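Section 4: Opening the Room

You've done the paperwork and picked your desk plan, so now comes the fun part! By the end of this section your Kovcombe tables will be up, the lights will be on and people will be walking in with their bags, wondering where to sit. Take your time with it. A shared workroom that is set up well on the first morning stays pleasant for months, and the steps are easy enough that you can do them with one helper and a pot of coffee.

Before you begin

Have these to hand:
- the table hardware bag from each Kovcombe carton
- the hex key supplied (the small one — the large one is for the storage units in Section 6)
- painter's tape and a tape measure
- a soft broom
- felt pads, one per table foot
- the floor plan you drew in Section 3

Note: Felt pads are packed flat under the cardboard insert. Check there before you write to us for more!

4.1 Marking out the floor

1. Sweep the whole floor. Grit under a table foot will scratch wood the first time somebody shifts a table to get at an outlet.
2. Find the main walkway on your plan, from the entrance to the far end of the room, and run a strip of tape down each side of it. Leave at least 5 feet between the strips.
3. Tape a small cross where each table corner will go.
4. Walk the route with a backpack on and turn around a few times. If you bump into an imaginary table, move the crosses now while it costs you nothing.

Caution: Do not leave tape on a finished wood floor for more than 24 hours. It can lift the surface when you peel it.

4.2 Putting up the tables

1. Lay the tabletop face down on its own packing blanket.
2. Fit the four legs and turn the bolts by hand until they catch. Leave them a little slack for the moment.
3. With one person at each end, turn the table over and set it down on its feet. Lift it clear of the floor, please, and never roll it over a corner.
4. Line it up with the crosses, then tighten every bolt with the hex key.
5. Press a felt pad onto each foot.
6. Lean on the table with both hands. A wobble nearly always means one bolt was missed, so go around again before you reach for the leveling feet.

Note: White tops show pencil and coffee, but they also bounce a lovely amount of light around the room. A damp cloth and a drop of dish soap will take care of most marks. Keep scouring pads away from them.

4.3 Lights and ceiling

High ceilings are a joy to work under, and they do need a bit of thought. Flat panels give you even light over the tables, and hanging lamps make a corner feel like somewhere you'd want to stay and talk. Our advice is to use both if your room allows it. At the Nakthorpe room, Heather Kerslake and Emese Bozsik tried the tables in three different spots before they were happy with the light on them, and it was worth every trip across the floor.
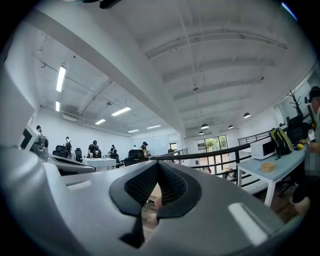
Fig. 4-1. A white, high-ceilinged room in use, with light panels on one side and a row of black dome pendants toward the far end.

1. Switch on all the panels and stand at each table in turn. Hold a sheet of paper flat on the top and look for your own shadow.
2. If the shadow falls where you'd be writing, move the table a foot or so and check again.
3. Switch on the pendant lamps by themselves. Sit down, look straight ahead, and make sure no bulb shines into your eyes.
4. Label the switches. Plain words are best: "tables," "back," "door."

Caution: Never hang signs, plants or cables from exposed pipes or conduit. Changes to ceiling fixtures must be made by a licensed electrician.

4.4 Letting people in

1. Peel up the floor tape.
2. Choose a place for bags, close to a wall and well out of the walkway. Show it to people as they arrive.
3. Leave one table with nothing assigned to it. It will be the busiest in the room by lunchtime — people love a spot where they can unpack, sort things out and chat standing up.
4. Prop the door open for the first half hour if the weather is kind.
5. Go back over the bolts after 2 weeks of use, then again every January.

Note: For groups larger than 17, use the double-row plan in Appendix B, drawn up by Kinga Deák. It takes a little longer to mark out and gives you a second walkway.

If a table arrives damaged, keep the carton and fill in the yellow card from the hardware bag. Rozália Sipos on the Kovcombe parts desk will get a replacement on its way to you.

Section 4 revised 12/16/21. Continue to Section 5: Power and Cables.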